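The one-page rulebook, a month in

2026-02-18

I love a good standard. I know how that sounds! But ever since we started writing things down properly on the Wilstead project I have become one of those people who reads the annex at the back of a document for fun, and I want to share what we've settled on for our wrist camera work, because it has made my days so much nicer.

Some background for anyone new. Dima Karaki and I run manipulation trials on small household things: pegs, clips, hangers, lids, cords. Every trial gets recorded, and the recordings go to Bo-ram Seol, who sorts them and decides what is fit to keep. Last year we handed over 4,000 episodes and she kept 3,392. That sounds decent until you look at why the others went. Very few were bad grasps. Most of them were bookkeeping: no label, the wrong label, two operators using different words for the same move, a start point that had drifted between runs.

So we wrote rules. The first draft had 32 of them and it was awful, I'll admit it. You couldn't hold them in your head while your hands were busy. Bo-ram crossed out everything that she couldn't check from the recording itself, and we ended up with nine. They fit on one sheet, taped up next to the monitor. I won't go through all of them (a couple only make sense with our folder names), but these are the ones I'd push on anybody.

Name the contact before you start. The operator says out loud which part of the object the fingers are meant to close on. For a clip on a hanger, "the clip" won't do. Is it the wire, the spring, the body? They behave completely differently, and if you mean the body and get the wire, that's a different episode and it should be labeled as one.

Log misses as misses. I can't say this loudly enough. The temptation to stop, reset and pretend the last thirty seconds didn't happen is enormous, especially late in the day. Our sheet says the recording runs until the fingers are open and the arm is back at its start point, whatever went on in between. Dima fought me on this one for a week and now he's stricter about it than I am.

Leave the neighbors in. If an object comes as part of a row, we work with the row. It's slower, things swing and bump into each other, and it's so much closer to what a real closet or laundry room throws at you.
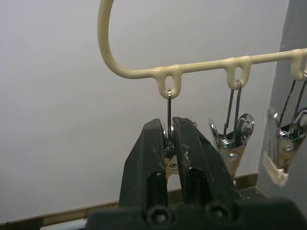

The rule I'm proudest of is the one about worn parts. We used to swap fingers whenever somebody felt they looked tired, which meant that nobody could tell you later which set had been on for which episodes. Now the finger set has a number, the number goes in the log at the start of each session, and scuffs alone are no reason to change it. A chip on the gripping face gets written down. A loose screw stops work until it's tightened and the camera view has been checked again. That's it! It takes a minute and it has already settled two arguments.

We stole shamelessly, by the way. The wording on stops comes from the Karnus handbook, which is dry as toast and very clear, and the habit of numbering finger sets came from the Leinonen group, who sent us their whole checklist when I wrote to ask. They also number their cables. I am tempted.

Things we haven't worked out yet: how much slack to allow on the start point when the object hangs and won't sit still. Right now the sheet says "wait until it stops moving," and Dima's idea of stopped and mine are not the same. He'd like a fixed wait on the clock. I'd like a check against the camera view, with a small allowance, but then someone has to pick the allowance and defend it. Bo-ram says she can work with either so long as we both do the same one, and I suppose she has a point.

Speed is the other one. We have a top speed for moving near a person and a top speed for moving near the object, and they were written at different times by different people, so the sheet has two limits in two different units. Fixing that is my job this week.

In March we start on the Prarel set, with softer things in it, socks and cloths and so on, and I fully expect half the sheet to need rewriting. I can't wait. If you have a rule sheet of your own and you're willing to share it, please send it over, even if it's a mess. I'd especially love to see how you word the part about when an operator may step in by hand, as ours is three lines long and I've rewritten it more often than all the others put together.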